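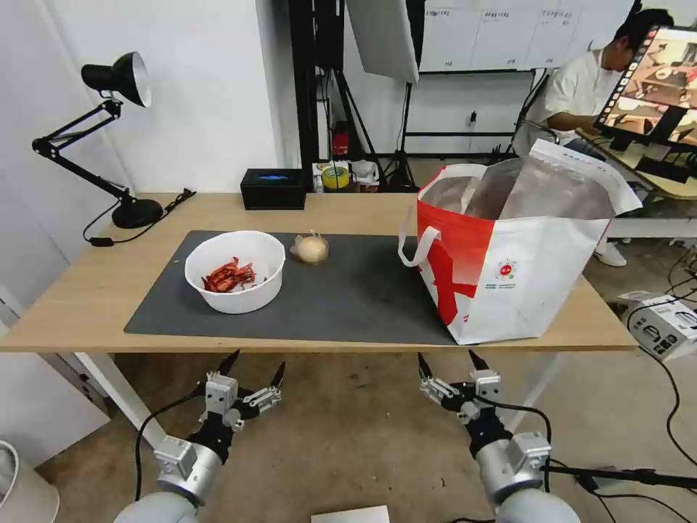 Photo: Roksolana Yurchenko / Kitholm

The onion went in the bag again. Jin-sol had packed orders at Kitholm for 4 years, and now she was paid to watch two arms learn to do it.

"Ulum says 600 orders a shift by March," the manager told her.

"Does Ulum know what's in the orders?"

He laughed and went back upstairs.

She reset the table. Bowl on the left, onion next to it, bag on the right with its mouth open. The left arm closed on the onion, thought about it, and let go. The onion rolled to the edge of the mat. She put it back and typed "slip" in the log.

Roksolana came by on her break. There used to be 3 of them on her line and now there was just her – the other two had been moved to returns, where there wasn't much to return.

"Is it any good?"

"It's patient," Jin-sol said.

"What about the chilies?"

"They break. It doesn't notice."

"Would you notice?"

"I'd get a call from the customer."

Roksolana looked at the log. Jin-sol's name was at the top of every page, 192 pages of it.

"So who gets the call now?"

Jin-sol picked up the onion and set it back on the mat.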